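## The plate problem, or what Skerkby did with its spring

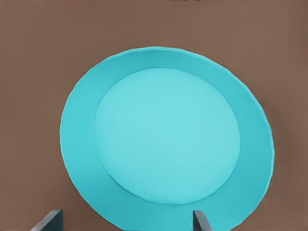

Regular readers will remember that the Skerkby group set out in March to teach a simulated arm to pick up tableware, and that we promised an update once there was something to update. There is now. The trouble with plates is that they are wide, flat and in no hurry to be picked up. A mug has a handle and a block has sides, but a plate offers you one thin rim and a lot of surface you can't do anything with. Our old policy, trained on whole-scene views, would line up nicely over the turquoise plate, close its fingers over the pale well in the middle, and come away with air. It did this with great confidence. The wrist view makes the difficulty plain enough: with one finger beyond the plate and the other over the rim, the grasp has to be about the edge between them, and the big inviting oval in the center is a distraction.

Hemant Bajpai's fix was to stop rewarding the arm for getting near the object and start rewarding it for getting near a graspable bit of the object. Each training episode now samples a point on the rim and asks the policy to bring the fingers to either side of it before anything else counts. He calls this edge-first targeting. Babita Chauhan calls it "telling it where the plate stops," and has asked that her version go in the paper. It won't, but it's in the newsletter.

The numbers, for those who skipped down here to find them: over the same set of simulated starting poses, the old policy lifted the plate 19 percent of the time. The edge-first policy lifts it 76 percent of the time. Training runs take longer by two days, mostly spent on the early stage where the arm approaches the rim, loses its nerve and goes back up.

Two caveats. All of this is in simulation, where the plate is perfectly clean and the lighting never changes. And the remaining failures are nearly all the same failure, in which one finger lands on top of the rim and pushes. Yogesh Pandey thinks that is a wrist-angle problem. Cremilda Leite thinks it is a camera problem. They have been given separate branches and a shared whiteboard, and the whiteboard is filling up faster.

Next up is the Negi bowl set, which has curved sides and ought to be easier, a sentence I have typed in this newsletter before. After that the policy goes over to Ashley Cheetham at Skindirgate, who has a real arm, real crockery and a dustpan.

If you want to try the reward term on your own task, the code is on the group drive under "rim_v2." Please don't use "rim_final." It is older.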